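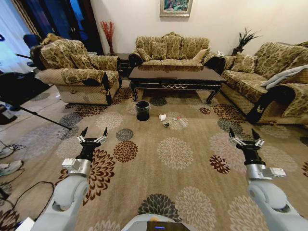 Thread on getting a dog to leave food and trash alone. I foster for a small rescue and have had 11 dogs through the house. Nearly all of them stole something in the first week. This is what I do now. (1/18)

The current dog is Zallik, a hound mix, two or three years old. He came with that name. He walks nicely, sleeps through the night, and will eat anything with a smell on it. So far: a stick of butter, a paper towel, half a sponge. (2/18)

First thing is the vet. A dog who is suddenly starving all the time might be sick. Zallik had bloodwork and a stool check the week he arrived. Bill was $205 and everything came back normal. He just likes garbage. (3/18)

Second thing is meals. He was getting one big meal at night when he came in. I split the same amount into two, at 7 in the morning and 5:30 in the evening. The counter checking dropped off within a few days. It didn't stop. (4/18)

Third is that stealing has to quit paying. Every time a dog finds a chicken bone he learns to look there again. You can train for an hour a day and lose all of it to one pizza box left on the stove. (5/18)

Kitchen is easy. The can goes in the cabinet under the sink with a child latch. Counters get wiped after dinner. Butter lives in the fridge now, which my family complains about. (6/18)
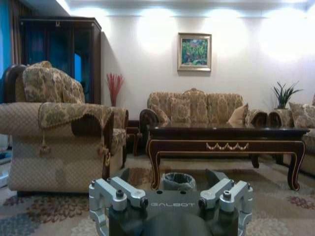 Dogs work low, so check your house from the height of their nose. Get down on the floor and look. People put the kitchen can away and forget the rest of the house. A small bin on the floor under the coffee table, with the edge of the bag folded over the rim, is right at face level for a hound. If yours raids that one, put it up on a shelf or behind a door for the first month. Same goes for bathroom bins. Bathroom bins are worse, if you've ever paid to have dental floss taken out of a dog. (7/18)

On to the training. "Leave it" is the one I start with. Put a boring piece of kibble in your closed fist and hold it out. He'll lick and paw at it. Say nothing. The second he backs off, say "yes" and give him something better from the other hand. (8/18)

It has to come from the other hand. If you open your fist and let him have the kibble, you've taught him that leave it means wait a bit. I did this wrong with my first three fosters and couldn't figure out why they hovered. (9/18)

When he backs off your fist every time, do it with an open hand. Then on the floor with your foot ready to cover it. Then on the floor with no foot. Don't add the words until he's already doing it. Five minutes, twice a day, is plenty. Zallik needed nine days to get to the floor part. (10/18)

"Drop it" is a separate thing. Start with a toy he only sort of likes. Say drop it, put three treats on the floor by his nose, pick up the toy while he eats, then give the toy back. Giving it back matters. Most of the time he should lose nothing by letting go. (11/18)

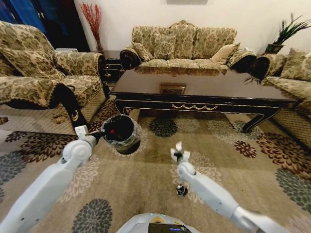

Small things within reach of the rug. Pick up before practice.

Do not chase. I know. You see him go by with a sock and your legs start moving. But a chase is the best game in the house and now he knows how to start it. Walk to the kitchen, open the treat jar, and make some noise with the lid. He'll come see. (12/18)

If it's something dangerous (pills, batteries, a cooked bone, chocolate, anything with xylitol in it) forget the training and trade for the best thing you've got. Cheese, ham, whatever is closest. If he swallowed it, call your vet or a poison line right away. Don't try to make him vomit unless they tell you to. (13/18)

Florence Wong, who has done a lot more dogs than me, got me using a baby gate across the kitchen doorway while I cook. I resisted it for years because I kept tripping on the one we had. Bought a walk-through kind and it's fine. He lies on the other side and sighs. (14/18)

Things that didn't work for me: bitter spray (he licked it off), a can of pennies (scared the cat, and then the dog wouldn't come in the kitchen for dinner either), yelling. If you come home to trash all over the floor, just clean it up. He has no idea what you're mad about by then. (15/18)

Give him something he's allowed to wreck. I roll kibble up in an old towel, or put it in a cardboard box with packing paper, tape and staples removed. Takes him ten or fifteen minutes. He's usually asleep after. Watch the first few times in case yours eats the cardboard. (16/18)

Where we are now: he will walk past a piece of toast on the floor if I'm in the room. If I'm not in the room, the toast is gone. I don't expect that to change soon, so the gate and the latch stay. Braulio Figueroa asked when I stop using the latch. I had a beagle here for seven months and it was still on the day she left. (17/18)

Zallik will be ready for a home in September. Needs a fenced yard, fine with cats, okay with older kids. Adoption fee is $490 and that covers his neuter, shots and chip. Message me if you're interested and I'll send you the application. (18/18)

Adding one since a few people asked: treats are just boiled chicken, cut to the size of a pea and frozen flat on a tray. I take that out of his dinner. He came in a little heavy.

And for Mairéad, yes, it works on puppies too. Shorter sessions, and expect to do drop it forty times a day. Mine all went backward for a while at eight or nine months. Go back to the closed fist and start over.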